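Geddes Robotics Club: Table-Clearing Project

The winter project is now past the halfway point, and the club would like members' families to know where it stands. As of 16 Dec 2019 the two student teams, Steninari and Vander, have logged 107 runs between them on the bowls-and-cups task. The rules have not changed since the fall. A run starts with dishes on the green cloth, the arm has to pick them up and put them together by kind, and the team may not touch anything until the run is called.

Steninari writes the grasping code. Vander handles planning, meaning which dish to go for first and where to set it down. The teams share one program and have to agree on every change before it goes in. That has slowed things down a little, but there are fewer late surprises than last year, when each team kept its own copy.

Rims have been the main subject at meetings this month. The bowls are shiny, and bright reflections on the inside wall can be mistaken for an edge. Steninari now compares two readings before the fingers close. Cups are a separate problem, as two that are nested can look like one.

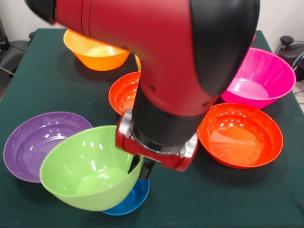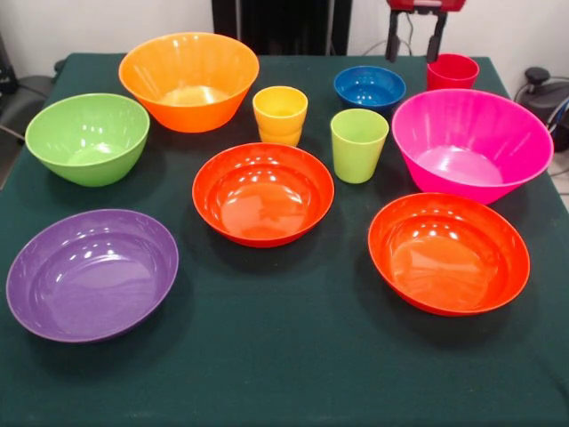
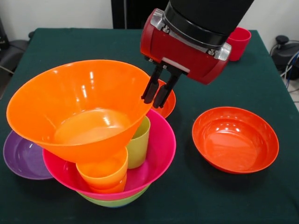

Colored plastic bowls on the green cloth, with the gripper's black fingers over the table.

Does a run still count if the dishes end up in a leaning pile?

It counts as a run, but the score is lower. Each dish is worth points only if it is resting flat or nested in another dish of its own kind when time is called. A bowl tipped against a cup earns nothing, and neither does a cup left inside a bowl. Teams still write up these runs in the log, with the order of the picks.

The target for the end of the project is a score of 80 or better on a full table. Vander's newest planner puts the wide bowls down first and leaves the cups for last. It will be tested over the next 30 runs with no other changes to the code, so that the results can be compared with the older ones.

Both teams will present at the Fornico student showcase. Each gets 30 minutes, including setup and questions. Students who plan to speak should have a draft of their part in the shared folder before the break. Slides can wait until classes start again.

Log sheets from December are in the blue binder. Please fill in the start layout as well as the score, as several pages are missing it.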